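Kidetti is looking for people to teach our robots how to handle the dishes

Posted January 25, 2025
Location: Betura studio, ground floor
Type: Paid, part time, 2 sessions a week, through the end of June

Have you ever taught a child to set a table, or shown a new coworker how you like the cups stacked? Then you already have a good part of what we're after. We are a small team inside Kidetti, and we spend our days showing robot arms how to do ordinary kitchen chores. Our current project is called Ivard, and we would love to have more hands on it - patient ones, if possible, though we've seen plenty of people get more patient as they go along.

The work is done by remote control. You sit at the operator station and move a pair of handles, one for each arm, and the robot follows you. You pick up a mug, set it in a bowl, move the bowl to a plate, lay a spoon down beside it, and then you put everything back and do it again with the pieces in different spots. Each run is recorded so the robot can learn from what you did. Some runs go beautifully and some end with a spoon on the floor, and we want you to tell us about both kinds (there's a short notes form after every run, and we really do read it!).

You don't need a technical background. Our operators so far have included a retired piano teacher and a couple of students between semesters, and they have all picked it up within the first few sessions. What does help is a steady pair of hands, decent eyesight with or without glasses, and being comfortable doing the same small thing many times over without rushing the last one. You should be 18 or older and able to sit for 5 hours with breaks, and we'd like you to be at ease reading written instructions in English.

Training is paid and takes place in your first week. You'll start on the Zoëga course, our own set of practice tasks, with one arm and then with both, and someone from the team will sit next to you the whole time. The target for the spring is 300 good runs per operator. Please don't let that number scare you, as the pace comes by itself once your hands know the controls. Tea, coffee and a proper lunch are on us.

To apply, write a few lines to Dong-hyun Ji, operator coordinator, and put reference 1446 in the subject line. A resume is welcome but a friendly note is fine too - tell us which days suit you and what you like doing with your hands, whether it's knitting, baking or fixing bicycles. We answer every message, and if it looks like a match we'll invite you in for a trial session at the controls.

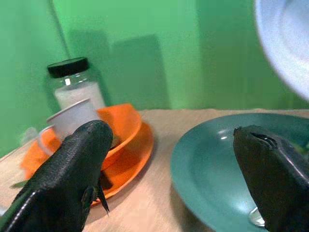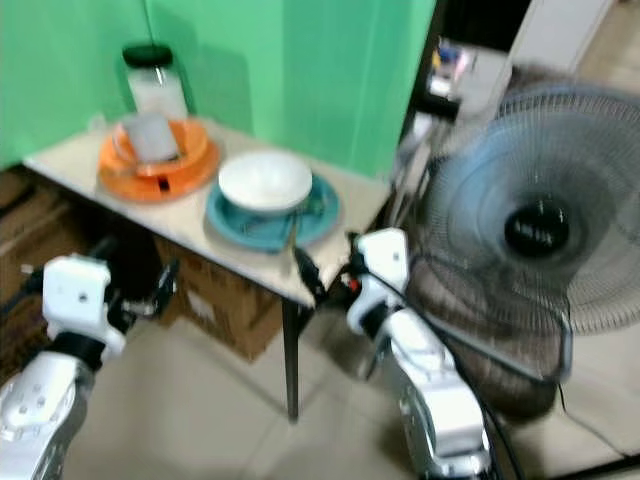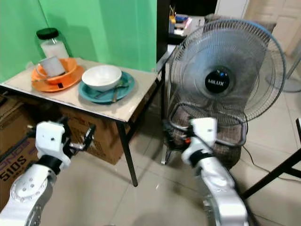
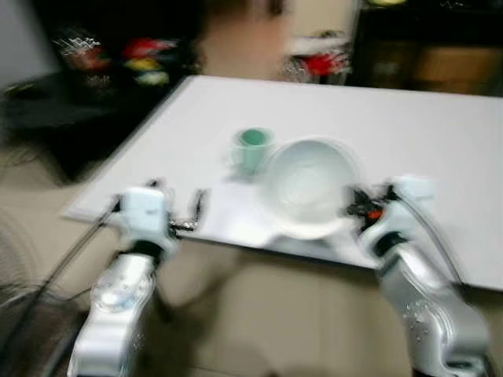

Tableware tasks at the studio, with the first photo taken from the gripper's side.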